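2024-09-09, Binau bench notes

Read the Planberg handling guideline again, the part on soft packaging. It wants one grip rule for all tubes, bottles and pouches: close to contact, hold, lift, no second squeeze. Fine on paper. I doubt whoever wrote it has handled many half-used tubes. Nothing in it says where along the body to grip, or what counts as contact when the wall gives way under the finger pads.

My working rule for hand cream and the like: upright, printed face clear of the fingers, both pads flat on the tube before any lift. Anything else gets logged as a fault, even if the tube ends up in the box.

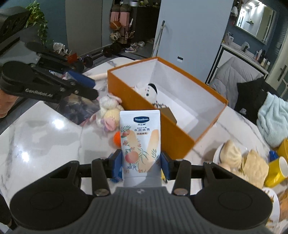 Plikach would drop the last part, on the grounds that a fault log full of good placements is a log people stop reading. Fair point, but in January we passed 300 runs on placement alone and 69 of them had to be relabelled.

The guideline also asks for a table check every 2 runs. Lò has been asked whether that means a look or a signature – no answer yet. I'm not signing anything until the wording is fixed. Run 599 stays open.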